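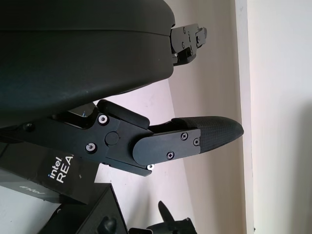

4.2 Gripper Comparison

We compared two parallel grippers on the same arm, with the same controller and the same wrist camera mount. The first, Gralten, is the gripper used for the baseline results in Section 3. The second, Numa, has the same nominal stroke but a different linkage and a shorter fingertip. Both were driven through the Junix controller in position mode with a fixed force limit. The limit was set once per gripper before the trials began and was not changed for individual objects.

Each gripper completed 1,000 grasp attempts on the object set in Table 2. Grasp poses were computed offline and replayed in the same order, so that a given attempt index refers to the same object and the same target pose for both devices. An attempt was scored as a success if the object was lifted clear of the table and held until the arm reached the drop position. Attempts in which the object was lifted but rotated in the grasp were scored as successes and flagged separately as slips.

Camera placement required a compromise. With the wrist camera close to the finger linkage, the fingertip stays in view through the full stroke, but the housing and linkage cover a large part of the image. Moving the camera outward reduces this occlusion and makes the fingertip smaller in the image, which lowers the accuracy of the contact estimate. We kept the close placement for all trials and masked the pixels belonging to the gripper before passing images to the pose estimator. A separate mask was made for each device.

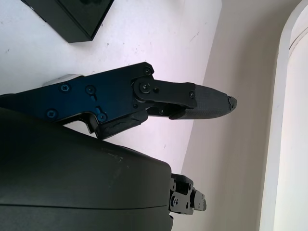

Pad condition was treated as a variable to be recorded, and worn pads were left in place until the end of a block. Rubber pads with a textured surface lose grip in two ways: the raised pattern is scraped down over the contact area, and the rubber cracks or tears near the tip. The first changes friction gradually. The second changes the shape of the contact and affects small objects more than large ones, because small objects are held mostly by the end of the pad. Pads were inspected at the end of each block and assigned a wear grade by the procedure of Appendix B.

Slip flags were then grouped by wear grade and object width. For wide objects, the slip rate showed no clear trend with wear grade on either gripper. For narrow objects, slips increased with wear on both, and the increase was larger for Numa. We attribute this to its shorter fingertip, which leaves less undamaged surface available once the tip has torn.

Calibration of the finger zero position followed the Sugawara routine, which closes the jaws at low speed and records the encoder value at first contact. A torn pad can shift this value. For this reason the routine was run at the start of every block, and the offset was logged together with the wear grade. Blocks in which the offset moved by more than 2 encoder counts were repeated.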